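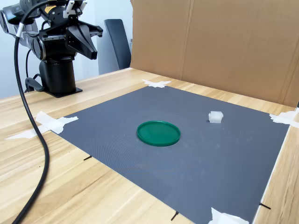
Wednesday was cable day. I'd been putting it off since February, and then the arm stopped dead halfway through a reach with the same fault three times before lunch, so okay, fine, cable day!

The fault only came up when the base swung far to one side. I wiggled every connector I could get a finger on and got nothing. Then I held the thick black cable in one hand, jogged the base slowly with the other, and felt it go tight like a dog leash. It had crept down through its sleeve over the winter and there was no slack left up top (I checked it in the fall, I swear I did).

So I powered down, pulled a good handful back up through the sleeve, and let the rest hang in one big lazy loop down over the table and away. It looks messy. I used to zip tie it flat to the pedestal because I like things tidy, and that's how I killed the last one. The replacement came from Balley, 437 for a cable, and I'm still a little sore about it.

While the power was off I went over the gripper screws. Two of them turned without any effort at all, yikes. A drop of the blue threadlocker on each and back in they went. The clamp at the table edge got a quarter turn too.

Then the mat. Mine is dark gray and has a ribbed kind of texture, and it walks. Every few weeks it's shifted just enough that the taught positions are off, and I spend an evening blaming the software. I've tried the fancy double-sided stuff from Lastard and it left goo all over the wood, so I'm back to white masking tape at the corners, torn by hand, ugly as anything. It peels off clean and I can redo it in a minute.

For testing I use the green lid and the little frosted cube. The cube goes toward the back, the lid closer to the middle, and I run the pick at quarter speed with my thumb on the stop button. After that I leave it looping and go make coffee. It did 700 cycles overnight with no fault, and I was grinning like an idiot at breakfast.

Next up is the shoulder joint, which has started to tick when it's cold. I have new grease on the way from Ukitz.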